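Toltero Home Help
Kitchen > Dishes and drying
Viewed 2,000 times

Cups with handles won't sit right in a wire dish rack

rinsecycle
We moved to an apartment in October with no dishwasher and very little counter, so everything gets washed by hand and goes in one wire rack. It's a Skallia, the dark gray rectangular kind with a raised rim and prongs all the way along. For plates it's fine.

My problem is the cups. The clear ones have no handles and I can stand them upside down in a row along the far end, where they stay put. The cups with handles are another matter. If I put one upside down the handle catches a prong and it leans, and then somebody reaches past and knocks it. So the yellow one usually ends up lying on its side in the near half, which seems wrong to me because water collects in the bottom curve and sits there until morning.

I've tried hanging them by the handle on the end prongs. They slide. I've also tried a towel next to the rack, but the towel is damp by the second load and I don't have the space.

Is there a right way to put these in, or do I need a different rack? I would like to keep this one if I can. It fits the counter with 8 inches to spare and I already threw out the old one.

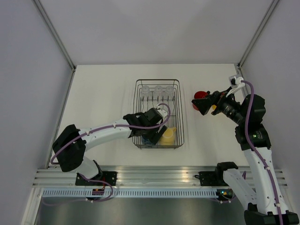
Branislav Machala
Keep the rack. Cups on their sides are not a problem as long as the mouth is lower than the base. What you want is a slope. Put the cup in so the bottom rests up against a prong and the rim sits down on the wires, with the handle pointing out to the side. If the handle points down it works like a foot and tips the mouth up, and that is when water stays inside.

Do the handled cups last. Put the plain ones in first at the end like you already do, then plates, then whatever space is left is for handles. Most people do it the other way around and then everything leans on everything.

I would also give each cup one good shake over the sink before it goes in. Most of the water comes off right there and you're only drying what is left.

For the counter, a shallow tray under the rack is better than a towel. A baking sheet will do if you have an old one.

67 people found this helpful

rinsecycle
Thanks, I tried the slope and it works for the yellow cup. It took a couple of tries to find the right spot between the prongs, but now I know where it goes.

The one I still can't figure out is my big ceramic mug. It's a dark blue, nearly teal, with a thin black band around the rim and a large black loop for a handle. I bought it at a market in Thevar and I'm careful with it.

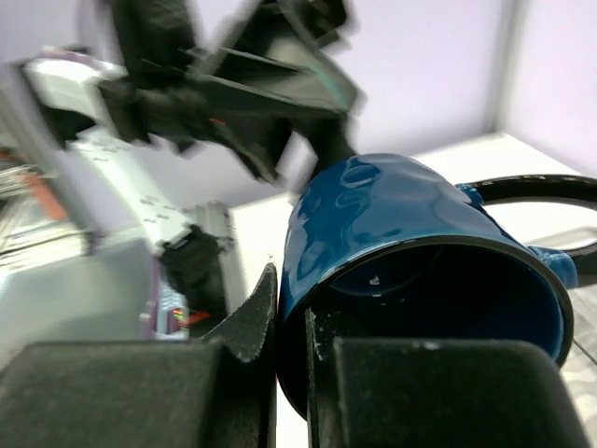
It's heavier than the plastic cups, and I don't like the sound the glaze makes on bare wire. The rim is the part I worry about. I had a different mug chip there years ago, in a metal rack, and after that it was only good for pencils. Right now I dry this one by hand, which is fine on a weekday when it's just me. When we have people over I forget, and it goes in with the rest.

I also want to ask about order. Branislav said handles last, and that makes sense for the yellow cup. But with four or five cups in there I'm not sure where a red cup should go so that I can still get the others out without lifting everything. 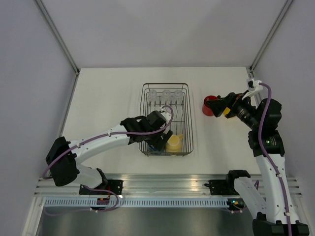 What I've been doing is leaving the clear cups at the far end and working toward the front with the colored ones, because those get used first. The trouble is the front is also where I want to put the silverware holder. It hooks over the rim and takes up more room than you'd think. I could move it to the long side, but then it hangs over the stove.

paperplate_nan
Just buy a mug tree. Hondum makes one, it's cheap, and you never have to think about it again.

rinsecycle
No room for a mug tree, see the first post. Thank you though.

Branislav Machala
For the ceramic mug, cut a piece of rubber shelf liner a bit bigger than the rim and lay it over the wires in one corner. Stand the mug on that, upside down, with something small under one edge so air gets in – a chopstick is good. Or keep drying it by hand. With one mug you care about, that's what I would do.

For the order, think about which cup you take out first in the morning and put that one nearest to you. The red one can go there. Leave one row of prongs empty between it and the yellow one so the handle has space. The silverware holder I would take off the rack and stand by the sink. Mine has holes in the bottom and sits on a saucer.

2 more replies are hidden. Log in to read them.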